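Making a Comic From Scratch: What I Learned From Kirkex #1
Project report by Pei-shan Tsao

So my project was a superhero comic. I wrote it, drew it, lettered it and printed it in one semester, which in January sounded like plenty of time. It was not plenty of time.

The book is called Kirkex. She's a retired sidekick who gets pulled back in when her old partner, Bruden, goes missing in the city of Jarndale. I wanted to do a team-up story where one half of the team isn't there, and see how long I could keep Bruden off the page and still make readers care about him. He finally shows up in the last panel, and it's only his boots.

My first script ran to 13 pages. I'd read a lot of comics but I had never written one, and I made the mistake everybody makes: I put too many things in one panel. On page 4 I had Kirkex kicking a door open, spotting a note, reading it and running off, all in the same drawing. You can't draw that! I went back and gave each panel one action, and the script grew so much that I had to drop a whole subplot about her landlord. (I still miss the landlord. He had the best jokes.)

The final book has 87 panels. I did rough thumbnails for every one before I inked anything, and I'm really glad, because page 9 read in the wrong order. Everyone I showed it to went straight down the left side when I wanted them to go across. I fixed it by making the top panel wider and letting Kirkex's cape overlap the one next to it — kind of a cheap trick, but it works.

Lettering took me the longest. I did it by hand at first and my balloons were too small for the words, so I redrew all of page 2 and then switched to the computer for the rest. If you compare page 2 to page 3 you can tell. I left it that way.

For feedback I gave the draft to seven readers and asked them to write down the spot where they first got bored. Five of them picked page 6, the rooftop conversation. I cut it by half and moved the reveal about Bruden's letters up to the front of it. One reader wanted more fights, and I thought about it, but Kirkex has a bad knee and that's kind of the point of her.

If I did it again I would letter the pages before inking them, and I'd pick a costume with fewer buckles. I'd also spend more time on Jarndale, which looks like any city with water towers. Issue #2 is outlined and opens in the Hsu Building, a place I only mention once in this one — it gets its own map and everything.

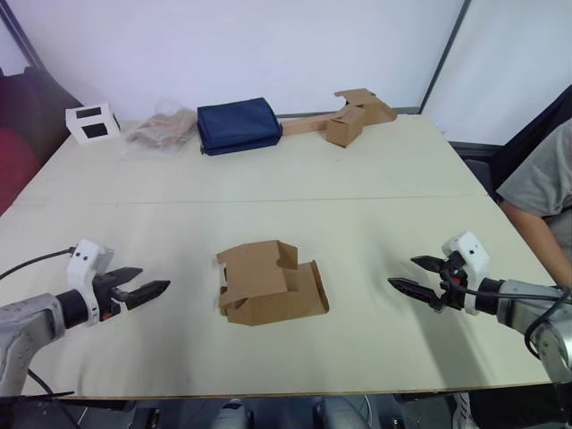
Cardboard box on the table, partly folded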